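Three Small Pieces of Furniture: What People Do With Cabinets They Never Open
Student project report, Nurkstead course in Home and Interiors, handed in 12/30/25

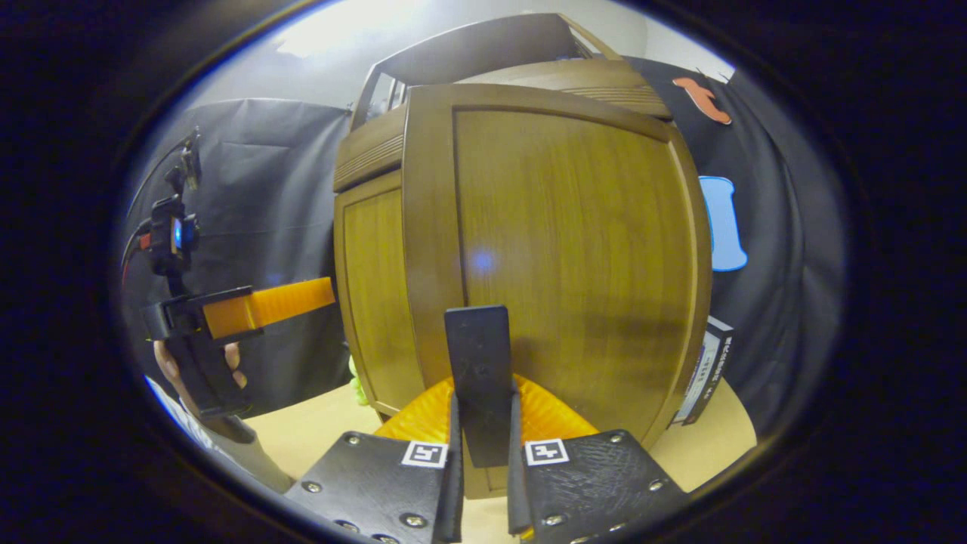
Figure 1. The wooden cabinet, front door panel and the narrower side panel.

I picked storage furniture for my project back in July, mostly because my own room was a disaster and I figured I could get a grade for cleaning it up. My instructor liked the idea but told me to narrow it down. So the question I ended up with was pretty simple: when a piece of furniture has a door on it, do people forget what's behind the door? And does the way the front is made have anything to do with it?

I looked at three pieces. One was an open bookcase in the student lounge, one was a painted dresser from a yard sale in Bretley, and the third was the cabinet in Figure 1. The cabinet is the one I got attached to, so it takes up most of this report (sorry to the dresser).

The cabinet

It's a medium brown wood and the grain runs up and down, which you can see really well on the big door. Under warm light the whole thing goes kind of golden yellow. I spent a while trying to work out the species from a library book and gave up. My classmates guessed oak, then cherry, then "brown," so I'm leaving it at wood.

The door is what we learned to call frame and panel. There's a raised rectangular border and the flat center sits back from it. The side has the same idea in a skinnier version. Over the door there's a molded band going across with fine grooves in it, and then a slanted section on top of that. I love the slanted part — it makes the cabinet look a bit like a little building, and it also means you can't pile mail on it, or at least not for long. The bookcase in the lounge has a flat top and I have never once seen the top of it clear.

For the drawing part of the assignment I did the door by hand on graph paper. My first try was terrible because I made the border way too thin, and it came out looking like a picture frame. The second one was better. The grooves in the band took me longer than everything else put together, and I still ended up faking the last few.

The survey

I made a one-page survey and handed out 100 copies, and 71 came back, which I was told is good! The questions were about any closed cabinet the person had at home. I asked what they thought was in it, when they last opened it, and whether they would want to open it in front of a guest. That last one got the best answers. A lot of people wrote things in the margins. One person drew a skull.

The most common thing people listed was "cables." After that came candles, tablecloths, board games and paperwork. Plenty of people just wrote "stuff" and I had to make a category for it. I should have asked how big the cabinet was and I didn't, so I can't say if small ones get opened more. If I did this again that would be the first question on the page.

I also asked seven people to go home and check whether they were right about what was inside. Only two of them had it mostly right. One found a whole set of glasses still in the box. Seven people is not very many and they were all friends of mine, so I'm not claiming this proves anything, but it was the most fun part of the project.

Cleaning and care

Part of the grade was a care plan. Molding and recessed panels catch dust in the corners, and a flat cloth just slides right over it. I tried a dry paintbrush on a sample door from the shop room and it worked great. I did a patch with Kurkemley paste wax on the same sample and a patch with nothing, to compare. The waxed side looked nicer to me, but it was also the side by the window, so my instructor wrote "hmm" next to that and she has a point.

My plan says brush the grooves first, then wipe the panel along the grain with a soft cloth, top to bottom. Skip spray cleaners. Wax only if the finish looks dull.

What I would change

I'd start the drawings sooner. I'd use a better tape measure too, because mine has a bent end and I had to redo the dresser. I also wanted to include a piece from the Mathias furniture room but I asked too late and couldn't get in before the deadline.

As for my own room, I got rid of two bags of things and put a list inside my closet door saying what's on each shelf. It's already out of date, but I do look at it.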